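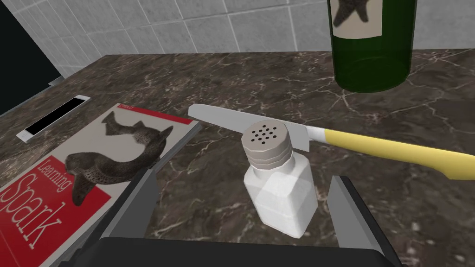

Two-Arm Bench Build: Frequently Asked Questions
Updated August 17, 2018

Who runs the build?
Odair Brandão and Lovisa Magnusson, out of the Brilcombe shared workshop. Odair does the arms and wiring. Lovisa does the simulated kitchen and the control code.

Do I need the hardware to take part?
No. The kitchen runs on an ordinary desktop with a decent graphics card. Ask Lovisa for the Fagerlund folder, which has the room, the counter items and the robot model in it. Start the arm server first and the room second, or the arms load at the wrong height.

Which arms does the model use?
Two white arms on one gray body, each with a two-finger gripper. The joint limits are in the file arinholm.cfg. Please don't edit the shared copy.
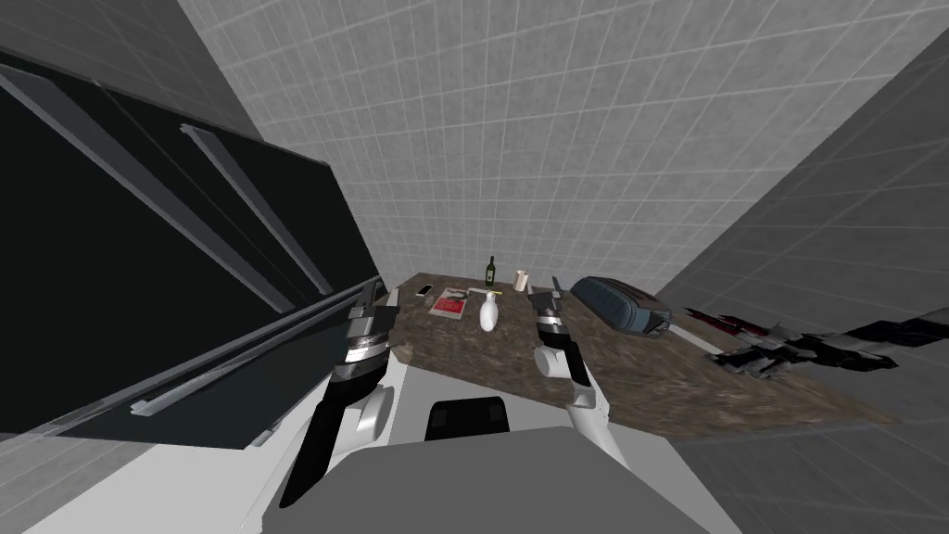
Overhead view in the simulator, with both grippers at the counter.

How is a run started and scored?
Pick a task from the list, press Start, and drive or let the script drive. A run ends when the object is released or the timer stops. We have 1,037 saved runs as of July. Anything that knocks over a second object is marked as a fail, even if the first one was placed correctly.

Can I add my own objects?
Yes. Keep meshes under 3,399 faces and set the mass by hand. The default mass is far too high for cups and bottles. Safta Pop checks new objects before they go into the shared folder.

The view is tilted. Is my install broken?
Probably not. Some of the cameras are set at steep angles on purpose. Press C to step through them. If every view is tilted, delete the local settings file and restart. 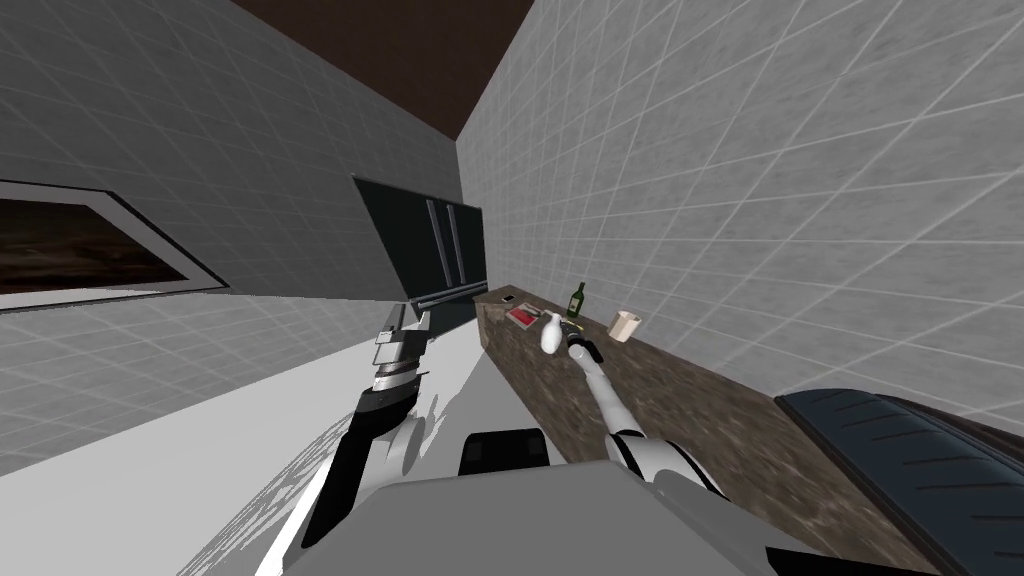
One of the tilted views, looking toward the dark cabinet.

Why do the fingers pass through things?
The time step is too long. Set it to 4 milliseconds. If that slows your machine down, turn off shadows.

When can I use the bench?
Evenings until 9, when the building closes. Book through Catherine McIver and put the emergency stop back on its hook when you leave.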